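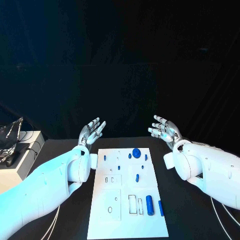
Two Hands, One Pegboard

How a shared workshop in Istby ended up with a pair of robot arms, and why its members can't stop playing with them

The first thing members of the Plakider workshop want to tell you about is the thumbs. Everybody asks about the arms, they say, but the arms were the easy part (well, easier). It was the thumbs that ate the winter.

Plakider is a shared workshop on the upper floor of an old print shop in Istby. For a monthly fee you get a bench, a key, a shelf and the run of the tools, and most people use it for bikes, guitars, lamps and the occasional kayak paddle. The robot began in June with a shopping bag of secondhand motors and a note on the message board asking if anyone fancied building a hand. A week later there was enough interest for 2 of them.

Each hand has a thumb and four fingers, built from white segments with dark gaps at the joints, and the shape is close enough to your own that you find yourself copying it while you talk. The project is called Wei. It has its own shelf, its own coffee jar and a wall calendar covered in arrows.

What I love about Wei is how ordinary most of it is. The finger segments come off the workshop printer overnight. Cords run through them the way brake cables run through a bike frame, and the person who worked out the routing did it with real bike cable and a lot of swearing. When the first complete finger bent on command, the whole room came over to look, including a man who had glue setting on a mandolin and really should have stayed where he was!

A finger that bends is a lovely thing, but you can't do much with it. So the group went looking for a job to give the hands, and settled on the one most of us mastered before we could tie our shoes: putting the right peg in the right hole.

The board is white and the pieces are blue, a combination chosen so the vision software has a fighting chance against a dark table. There are upright pegs in several heights, from tiny stubs up to a slightly taller cylinder, plus a large cylinder lying on its side, a big round knob and a thin bar. The openings vary too, with small round ones, an oval, rectangular cutouts and a row of three narrow slots. The slots are the ones people groan about. A round peg doesn't care which way it's turned. A flat piece does, and getting a hand to feel its way around a slot is a whole evening's entertainment.

I went in expecting a demonstration and got something much better, which was an argument. Half the group wants the hands to come straight down on a peg from above, like a crane. The other half thinks a hand should roll in from the side and let the fingers close on their own. Both camps have code. They take turns loading it, and there's a sheet taped inside a cupboard door where the results go.

A good evening is 30 tries. Each one begins with the arms held out over the table, hands open and palms up, and then everyone goes quiet. You'd think you would get bored by the tenth go. I didn't. The near misses are the best, when a peg leans on the rim of its hole and the fingers give a tiny nudge, and somebody behind you breathes in through their teeth.

The software that ties it all together is a homegrown package called Jekex, and it's a bit of a patchwork. One part looks at the board and guesses where the pieces are. Another part plans the reach. A third does nothing but watch the motors and stop everything if one of them strains, and it was written the morning after a little finger snapped. Anyone in the group can change any of it, as long as they run the slow test first with a hand on the stop button.

The budget will cheer up anyone who has been eyeing a project like this. Members chip in 200 dollars each for the year, and that covers motors, plastic and replacement cord, with a bit left over for pizza. A lot of the rest is salvage. People bring things in, leave them on the shelf with a note, and a month later they're part of an elbow.

If you want to try something similar at home, the group's advice is to start with a single finger and clamp it to a table. Learn what it does when it pushes against something solid. Buy more cord than you think you need. Keep your pieces one color and your board another, and label every cable at both ends before you plug in the first one.

The next open evening at Plakider is 20th November. The mandolin is finished, by the way, and its owner has moved over to the Wei bench, where he's working on a softer fingertip. He has strong opinions about the slots.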